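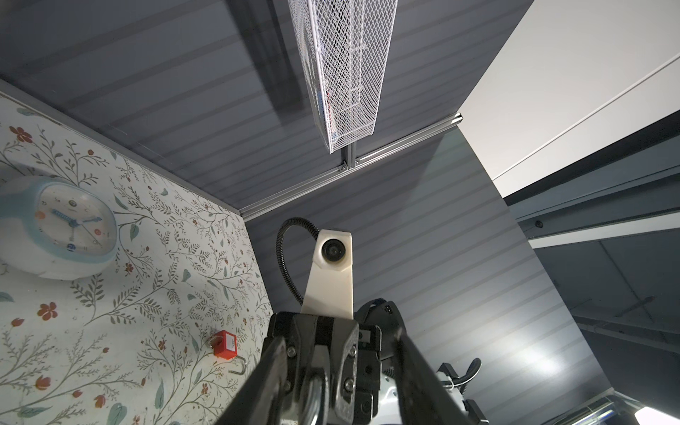
Wrist view, red padlock and clock on the patterned panel.

14 July 2026
Selim Tuncer

Padlock and key task, remote control on both arms. Jirnov wants 60 good takes before anyone trains on it. We have 13 I would keep. The rest are mostly fumbled keys.

Started by moving the arms to the ready pose and leaving them there before each take. The first few recordings from last time had the operator still settling into the handles when logging began, so the first couple of seconds are wandering. Now I say "go" out loud and press record after.
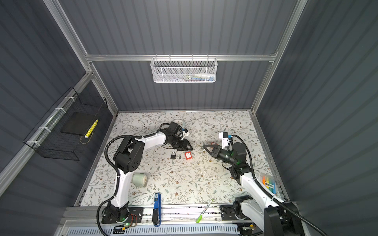
Layout: small things in the middle where both grippers can get at them, stationery towards the front. I shifted the stationery between takes but left the baskets alone. Raudsepp asked whether the clutter should change more. I think yes, but after we have a clean set with the easy layouts.

The key is the hard part. It lies flat and the fingertips slide over it unless you come down very straight. What works best for me is lowering until the fingers just touch the mat, backing off 2 mm, then closing slowly. Coming in fast from the side pushes it away every time. 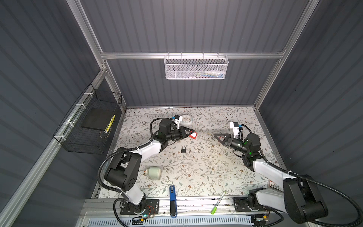 Had a go at passing small items from one gripper to the other as well. Wrist angle matters more than I expected – if the giving arm is tilted, the receiving one has nowhere to close. Roll the wrist first, then bring the arms together. Takes where I corrected the roll late are marked "messy" in the log and should stay out of training.

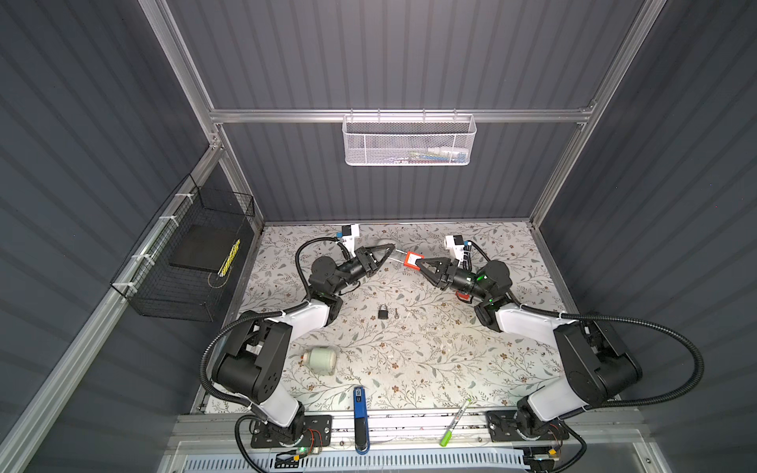 Hold the body with one arm and use the other only for the shackle. Swapping roles halfway through made the takes too long. Cut-off is now 52 seconds, anything over that gets binned.

To do:
– ask Plalwood about softer fingertip pads
– rename the early takes, they still carry the November prefix
– check the left handle, it drifts a little when released
– copy the kept takes to Ninden before wiping the local disk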